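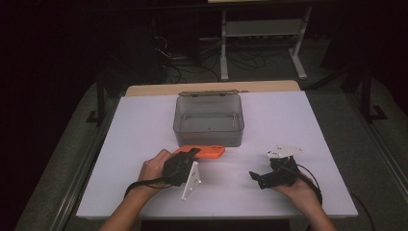

Where can households in Gourlay take hard plastics that are not accepted at the curb?

From July 2021, they can bring them to the new Rakwood drop-off center on the east side of town, next to the Jerkell bus depot. The service is free for residents with proof of address.

GOURLAY – Rakwood, the regional waste and recycling company, is opening a permanent drop-off center for rigid plastics that cannot go in the regular blue cart. The list includes storage boxes, food tubs with hinged lids, phone cases, plant pots, toys without batteries, and plastic housewares up to 18 inches long.

The center follows a trial that began in February at the company's Wurnau yard. During the trial, 600 households signed up and 151 of them came back at least once a month. Most of the material was household storage and kitchen items. Garden plastics came second.

Until now, rigid plastics from Gourlay went to landfill with other household trash. The curbside program takes bottles and jugs only, and that will not change. The sorting line at Wurnau was built for bottles, and larger or thicker pieces jam the screens.

Material left at the center will be sorted by hand into clear, tinted and solid-color plastics, then baled and sold to processors. Rakwood expects to collect some 2,000 pounds a week once the center is fully running. Income from the bales will go toward the cost of running the site.

The company is asking residents to prepare items before they come. Boxes and tubs should be empty, rinsed and dry. Paper labels may stay on. Metal hinges, handles and screws should be taken off if this can be done with an ordinary screwdriver. Lids can be left attached when they are made of the same plastic as the box.

Items should be brought loose or in a reusable container. Plastic bags are not accepted at the center, and neither are foam packaging, garden hoses, or anything that has held paint, motor oil or pesticides. Those go to the hazardous waste counter at Wurnau, which keeps its present hours.

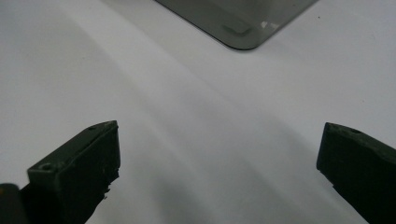
Hours and access

The center will be open Wednesday through Saturday, from 8 a.m. to 4 p.m. It is closed on public holidays. Cars enter from Depot Road and leave by the north gate. Trailers are allowed on weekdays only. People arriving on foot or by bike can use the side entrance by the bus stop.

Residents should bring a driver's license or a recent utility bill. Businesses, landlords and schools are not covered by the free service and can ask the Wurnau office for a price by weight.

About Rakwood

Rakwood collects household trash, recycling and yard waste in Gourlay, Wurnau and the Jerkell district. It operates the Wurnau transfer station and sorting line.

Media inquiries: Rakwood press office, Wurnau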